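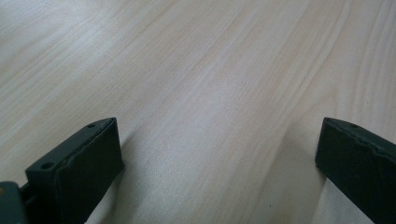

The Quiet Science of a Pale Tabletop

Light wood has displaced dark stain on most kitchen and workroom tables, and the change has brought old questions about grain, finish and upkeep back to the bench.

The long, stretched ovals known as cathedral grain come from flat sawing, in which the log is cut in parallel slices and the growth rings meet the face at a low angle. Quarter-sawn boards show straighter lines and move less across their width as humidity changes. A flat-sawn top one meter wide can gain several millimeters between a heated winter and a damp June, so it must be fastened with slotted brackets or buttons that let it slide.

Océane Cloutier, who heads finishing at the Busar workshop, sands pale tops to 180 grit and stops there. Finer paper closes the surface and limits how much hardwax oil it takes up. Busar applies 2 thin coats, with 13 hours between them, and buffs the second with a white pad.

"Oil yellows blond wood. Water-based lacquer yellows it much less, but a scratch in lacquer is harder to repair locally," Cloutier says.

Printed laminate avoids both problems and introduces another. The pattern repeats, and a damaged edge cannot be sanded back. The Vávra range uses a long repeat of nearly 300 centimeters, which keeps the same figure from showing twice on a normal table.

Daily care is the same for either surface: a damp cloth, a drop of mild soap, then a dry cloth along the grain. Scouring pads leave shiny patches on a matte finish. Small dark specks should be lifted with a plastic scraper before any wiping. Grit dragged across a pale top leaves fine lines that show up under low side light.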